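**Ingegerd Strömberg**
Mar 26, 2022

Notes from this morning's vigil planning meeting, for those who couldn't make it. Short posts, I'll try to keep them in order.

---

The vigil for the Temasar ferry workers is going ahead at Noguchi Square. We start at 6:30 pm on the first Friday of next month. The permit covers the square and the footpath on the north side, but not the road, so we won't be marching.

---

Please wear grey or white if you have it. If you don't, come in whatever you've got on. People will be coming straight from work and that's fine.

---

Candles: the city has said no open flame under the trees. Battery ones only, or a torch with a bit of tissue paper over the end. We have a box of the battery kind left over from October and Johanna Zaugg is checking which ones still work.

---

Names will be read in the language each family has asked for. Rajkumari Pant is reading the first group. We still need 2 readers for the second group, and they don't have to be fluent. The families have sent recordings so you can learn the pronunciation at home.

---

If you want to read, message me by Wednesday. I'll send you the recordings and your list the same night.

---

The petition is at 603 signatures on paper. We're not counting the online ones in that total, as the consulate told us last time they only accept handwritten sheets with a postal address. If you have sheets at home, even half-filled ones, bring them on the night and hand them to Marit Wallin at the table by the fountain.

---

Please don't sign for someone else in your household. We had to cross out a whole page last time.

---

There will be 4 speakers, five minutes each. No candidates and no party banners. A couple of campaigns have asked and they've been told they're welcome to stand with everyone else.

---

Same goes for placards. Plain text, no photos of the people who died unless the family has said yes. Two families have asked for no photos at all and we're going to respect that across the whole event. If you made a sign in October with the group portrait on it, please leave it at home.

---

Getting there: the tram stops right at the square. If you're driving, the Grerinow parkade is free after six on Fridays – enter from the lane, the front gate closes early.

---

There's step-free access from the library side. The stairs on the east side are still fenced off for repairs. We'll have folding chairs near the front for older people and anyone who can't stand for an hour.

---

The sound system is the small one. It won't carry past the tram shelter, so come in close. The city wants amplified sound off by 8.

---

Sign-making is on the evening before, from 5 pm, upstairs at Ninon. Bring cardboard if you have any. We've got paint and enough brushes. Kids are welcome.
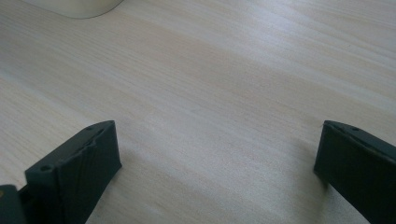
**Idun Hägglund** replied: Will the order of names be posted ahead of time? My aunt wants to come for her cousin's name but she can't be out in the cold for the full hour.

---

Yes. The order goes up on Thursday, once both families still to confirm have got back to us. Idun, if you send me the name I'll tell you which group it's in and when that group should start.

---

If it rains we go ahead. If there's a wind warning we move to the library foyer, and I'll post by 3 pm on the day either way.

---

Correction to the tram post – the stop at the square is closed in the inbound direction until the end of the month after next. Coming inbound, get off one stop earlier and walk back along the canal.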